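Filed under: Shop Talk > Equipment & Budget

What I'd buy first (and what I'd put off) for a handheld gripper setup

So the new budget year is creeping up on us and my inbox has filled with versions of the same question: we want to start recording people doing everyday tasks with handheld grippers, what do we need to buy, and how much of it can wait? I've now been through this twice, once badly and once pretty well, so let me save you some of my mistakes.
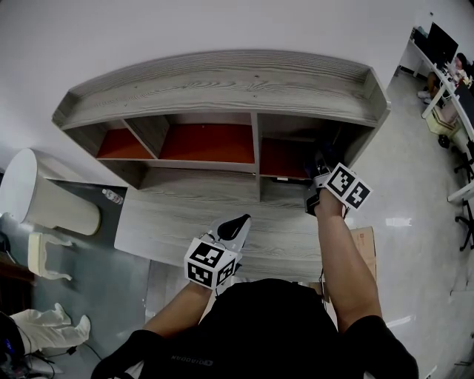 My first budget was all hardware. I had a spreadsheet with two lines on it, grippers and a computer, and I was very proud of how short it was. Then we got going and I spent the next several weeks filing little purchase requests for cables, tape, batteries, a second charger, a better chair for whoever was checking recordings, and on and on. None of it was expensive! It was just constant, and every request had to be signed off by somebody who wondered why I hadn't asked for it in the first place. They had a point.

Start with the grippers, because they take the longest to arrive. We got quotes from Turik and from Kodari, and on paper they were close enough that I nearly picked on looks. What settled it for me was spare parts. Turik would sell us jaw tips by themselves, and Kodari wanted the whole unit sent back. Jaw tips wear out, they get chewed up on drawer edges and shelf edges, and I did not want a gripper sitting in the mail while people stood around waiting for it. So we went with Turik and bought two pairs, one to use and one in the closet. If your money only stretches to one pair, buy the one pair and a bag of tips.

Marker cubes next. If your grippers are tracked by printed markers, treat the cubes as something you use up. Corners get dinged, the print gets scuffed, and a scuffed marker is a marker your software may decide it has never met. Order extras with the first shipment so you only pay for freight once. I put 10 on our list and got a raised eyebrow for it, and I'd put 10 on there again.

Now furniture, which is the part I truly enjoy (I know, I know). You need real things for people to reach into and around, and a bare tabletop gets old very fast. A desk with cubbies and shelves is great value because it gives you high reaches, low reaches and dark corners all in one piece. Go look at used office furniture before you order anything new. We found ours through Navickas, the surplus place out past the rail yard, and the delivery cost more than the desk did. Do measure your doorway. I'll leave it at that.

A few smaller things that belong on the list from the start:

Cable, and more of it than you think, plus something soft to tie it back with.
Floor mats, if people will be on their feet for a whole session.
A stool, for the same reason.
Storage drives. We fill them faster than I ever guess, and I have guessed wrong 8 times now.
A shelf or a bin for the stuff people put down and forget.

What can wait? The arm. I can hear the groaning from here, but if you're only recording this year, you don't need a robot arm sitting under a dust sheet while its warranty runs down. Esevar came by with a very nice demo and a very nice brochure and I told them November, once we know which tasks we want it to do. Prices may shift by then, and that's fine with me. I'd much prefer to argue over a newer quote than own an arm that's the wrong size for our furniture.

Last thing, and it's the one I fought hardest for: keep some money with no name on it. I asked for $1000, told my manager it was for things I hadn't thought of yet, and got it after a bit of back and forth. Seven small purchases came out of that in the first stretch, and I didn't have to write a single memo for any of them. Bliss.

If you're stuck on a quote, or you want a copy of my spreadsheet (it has a lot more than two lines now), write to me at the newsletter address and I'll send it over.

Last updated: 2019-04-11

Contact us | Copyright 2019, all rights reserved | Back to top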